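February 2019
Notebook, C. Rallis, extraction bench and paperwork (mostly paperwork)

Picked up where I left off before the long weekend. The Plultia biomass is still in the locked cage, still tagged, still legally two different things depending on which end of the building you ask. Our licence says it is industrial hemp. The transport permit says it is industrial hemp. The intermediate we get halfway through concentrating it has drifted over the limit and nothing in the licence says what it is for the four hours before we dilute it back down. I asked the regulator. They sent me the licence.

Read the whole guidance note again, all 31 pages, with a highlighter. Highlighter ran out on the definitions. As best I can tell there are 2 readings:

Reading A: material is judged when it comes in and when it goes out, and what happens in the vessel is our own affair so long as it's logged.
Reading B: material is judged at every moment of its existence, in which case I've been committing a fresh offence every Tuesday since the rotovap was commissioned, this one included.

Grandix (who buy the finished oil) have had a lawyer look at it. The lawyer favours A but won't write that down. What the lawyer will write down is an invoice for $2,714, which Grandix have kindly offered to split. Declined for now. Will revisit if anyone turns up with a warrant.

Bench work, such as it was. Ran the retained sample from the Zasville paddock against last season's standard. Baseline wandering again on the Koyama, same slow hump as before Christmas. Swapped the guard column, hump moved left a bit, which I am choosing to regard as progress. Third injection was usable. Total cannabinoids where I'd expect them, THC under by a margin I'd call comfortable if I trusted the baseline. I don't, so it's down in pencil. Repeat once the new mobile phase has been degassed properly and not by me swirling it and hoping.

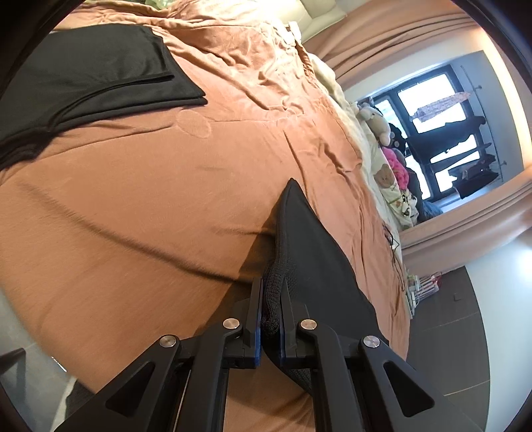 Gripper, blue pads on both jaws, over the salmon duvet. Black cloth folded at upper left.

Mass balance on run 1,413 doesn't close. Came up short between the crude and the winterised fraction. Checked the filter cake: wet, so some of it is ethanol I'm counting twice, and some of it is oil I'm not counting at all. Normally I'd shrug and carry the loss forward, but if Reading B ever gets up then every gram of in-process material needs a home, and "stuck to the funnel" isn't a category on the form. I've started a column for it regardless. Headed it Residual (equipment). Sounds much better.

Draft of the in-process log, for colleagues to pick holes in:
- Vessel ID, time in, time out, initials. Real initials please, the squiggle has had a good run.
- THC by calculation at peak concentration, and by assay if the Koyama is in the mood.
- Dilution volume and time back under limit.
- Residual (equipment), by weighing the gear before the wash.
- Who had the cage key. There are two keys. I know where one of them is.

Not sure about putting the calculated peak figure in writing. The argument for: if they ask, we look like people who knew what they were doing. The argument against is identical. Leaning towards for.

Submission to the review closes in March. I've got a page and a half, of which a page is civil. Main ask is one sentence in the regs saying that transient in-process material held by a licensee, in sealed equipment, and not removed from site, keeps the classification of its input. Took me all morning to get it that short, and I've no doubt it'll come back as a schedule with annexes.

To do:
Weigh the second filter cake once it's dried overnight.
Ring the regulator again, ask for a different person.
New guard columns, order more than one this time.
Find the other key.
Highlighter.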